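Skusham Hall back room – evening walk-through, February
Checked by Effie Guthrie, with Teodoro Pascual holding the door

Exits and aisles – OK. Both doors open all the way, and I was so pleased to find the coat rack moved off the side one at last. Thank you, Rosaire!

Extinguisher – OK. Tag 1173, needle in the green, pin in place.

Colored lighting – OK with a comment. I do love the room when it's lit up like this, but please bring the house lights up before anyone starts packing away. It's very easy to miss a bag strap on the floor otherwise, and I say that as someone who found one with her foot. 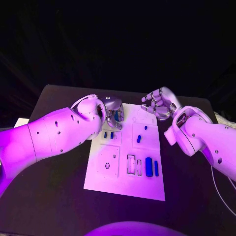 Tabletops – OK. I leaned on each of them in turn and none rocked, though table 26 could use a new felt pad under one leg, whenever Demyd next has his toolbox with him. Boards should sit flat and well back from the edge, and please wipe them with a cloth that's barely damp.

Cords – needs attention. The long one by the window was taped down nicely at one end and hardly at all at the other – I pressed it back as best I could, but it wants fresh tape before the next evening.

First aid box – OK, though we're low on the small bandages. Triin has kindly offered to pick some up.

Recheck cords and table 26 next month. E.G.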